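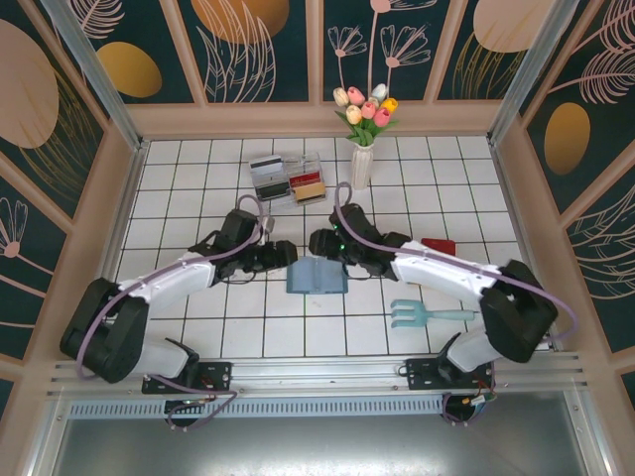 Two arms on the rail, blue block below the grippers

Thread: Night waiver paperwork for a small survey drone

plisteck_pilot
4/25/25
I fly a Dasent fixed wing for a survey outfit. We want to cover 46 miles of pipeline after dark and the client is asking for a written lost-link plan. Does anyone have one that got accepted? Mine was sent back in January as too vague.

kquaye
Same airframe here. Ours passed on the second try. We listed every rally point with its altitude and how long the aircraft loiters at each before it lands. The whole thing was 2 pages.

plisteck_pilot
What altitude did you use for the loiter?

kquaye
Depends on your terrain. Ours is 1,035 feet MSL, and the ground there is mostly flat.

Marlow_T
I'd skip the loiter and have it come straight home. The longer it circles the more battery you burn, and at night you don't want a dead stick landing in a field.

kquaye
Disagree. Most of our dropouts cleared in under a minute. Straight home means you lose the line and fly it again.

Marlow_T
Fine over farmland. I work near Alleten and there are houses on both sides.

esf_ground
Check your radio too. The stock Esfahani antenna was the cause of most of our dropouts — we swapped it and the log has been clean for 2,146 miles.

plisteck_pilot
Thanks. I'll put both options in, split by segment, and resubmit. Kojo Quaye, if that's you, I'm sending you a message about the rally point table.

kquaye
That's me. Go ahead.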